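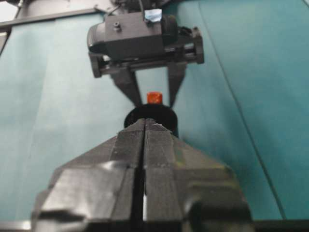
Robot Arms Club at Clerkell – Frequently Asked Questions

I've been helping run this club for a while now, and the same questions land in my inbox every fall, so I finally sat down and typed up the answers. If yours is missing, write to the club address at the bottom of the sign-up form and I'll add it when I get a minute.

What do you do all evening?

Mostly we get two robot arms to do small, ordinary things on a table. Pick up a cube and set it on top of something. Pass it from one gripper to the other. Stand a cup up. It sounds like nothing until you try it, and then suddenly it's nine o'clock and you're arguing about whether the left arm should come in from the side or from above!

Do I need to know how to program?

Nope. About half of what we do is moving the arms by hand or with the controllers, and you can be very good at that without ever having written a line of code. If you want to learn some Python along the way, there's a beginner corner for the first month and people there are patient. (I learned in that corner myself and I still ask dumb questions in it.)

I do know how to program. Will I be bored?

I doubt it. Our scripts folder is called Rodudine, it has been growing for years, and parts of it are held together with hope. Read the README first and please don't rename anything in your first week – we had a very long evening in March over one renamed folder.

Who can join?

Anybody enrolled at Clerkell, in any program, full time or part time. We've had nursing students, welders, a couple of people from music. High school students in the dual enrollment program are welcome too, with the permission form signed by a parent.

How many people are in the club?

There are 39 on the mailing list right now. That's a lot more than you'll see in the room on any given night, so don't let the number scare you off. Exam weeks are very quiet and that's a great time to get extra practice.

How do the practice teams work?

Teams of four. You sign up together or we put you together, whichever you like. Within a team, two people drive (one per arm), one calls out what's happening and one keeps the log. You swap every round. Everyone does the log, including people who say they have terrible handwriting.

What are the starter tasks?

We have a binder of them. The first ones are single-arm: touch, push, grasp, lift. Then you get to placing one thing on another, and after that anything that needs both arms close together. The two-arm cube task is the one most people remember, partly for how slow it feels. Both sets of fingers have to come in on the same small block without bumping each other, so you end up talking the whole time. "Down a little. Little more. Stop stop stop."

And then there are mugs?

Yes, then there are mugs! The mug tasks are my favorite. A block is easy to love, it's the same from every side. With a mug you have to decide what you're grabbing: the rim, the body or the handle. And it's a whole different problem once it's on its side, because the handle might be pointing up, or down, or off to the left where your gripper doesn't want to go. 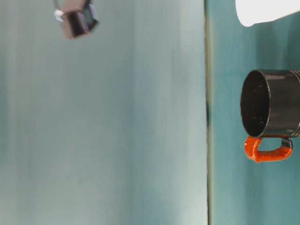

Mug on its side, orange handle, gripper still well off to the left.

What would a beginner do with a mug lying down like that?

Look first, before touching the controller. I ask new drivers to say three things out loud: which way the mouth is facing, where the handle is, and what else is close enough to hit. Then pick a grasp and commit to it for that try. Most people change their mind halfway there, and the arm ends up wandering all over the table while the rest of the team yells suggestions. If the try goes badly, write it down and go again. Bad tries go in the log just like good ones.

Why does everybody care so much about the log?

Because a month later you won't remember which approach you used, I promise. The log has the task number, who drove, where the objects started and how it ended. One line each. We keep it on paper at the table and somebody types it up later (usually me, usually grumbling).

How long until I can do the two-arm tasks?

It depends so much on the person. I've seen somebody get there in a couple of visits and I took most of a semester. There isn't a test. When you and your team feel okay with the single-arm pages in the binder, ask whoever has the desk that night and they'll watch you do a few.

Is there a competition?

Two a year. The fall one is just us and it's very relaxed, with snacks. The spring one is the Gromiris Cup, which we do with the club from Shirima across the river. They host one year, we host the next. There's a set list of tasks, a surprise task, and a score for each. The top score is 62 and we haven't reached it yet, though last spring we came close enough that I lost my voice.

What's the surprise task usually like?

If I knew, I'd tell you! It's always made from normal household stuff, so it's worth practicing with things outside the binder. Bring something from your kitchen. Nothing breakable, nothing sticky, and nothing with food in it – please, please rinse it first.

Do I have to compete?

Not at all. Plenty of members never do. We always need scorekeepers for the cup as well, and they get the good seats.

Does it cost anything?

No dues. If you're on a cup team we ask you to chip in for the van and lunch, and if that's a problem just tell one of us quietly and we'll sort it out.

What should I wear or bring?

Whatever you're comfortable in, but tie back long hair and leave scarves, lanyards and dangly bracelets in your bag. Closed shoes. A notebook is nice. A laptop only if you're on the coding side that night.

Can I break something?

You can, and sooner or later you probably will, same as the rest of us. Every seat has a stop button within reach and the first thing we do with new people is practice hitting it. Hit it whenever you feel like it. I'd much prefer a hundred unnecessary stops to one bent finger. If anything sounds wrong, smells wrong or is suddenly looser than it was, stop and tell the desk.

Can I reach in and move the objects while the arms are on?

Only after both drivers have taken their hands off the controllers and said "clear" out loud. Both of them. If only one says it, you wait. We're pretty strict on that one and you'll hear it a lot.

Can I use the arms for a class project?

Often, yes. Write up a paragraph on what you want to try and when it's due, and send it early, since the slots before finals go fast. Club practice gets first pick of the evenings, but the afternoons are mostly open. You'll need somebody from the desk list there with you the whole time.

Can I bring a friend to watch?

Sure, one at a time, and they stay behind the yellow line. Fair warning, the last person I brought "just to watch" now runs our sign-in sheet.

I missed the first meeting. Is it too late?

Come anyway. People join all through the year. Doors open at 6 p.m., new folks get shown around at 6:30, and if you walk in later than that just wave at whoever's sitting at the desk. Use the side entrance by the bike racks, as the front doors lock at five.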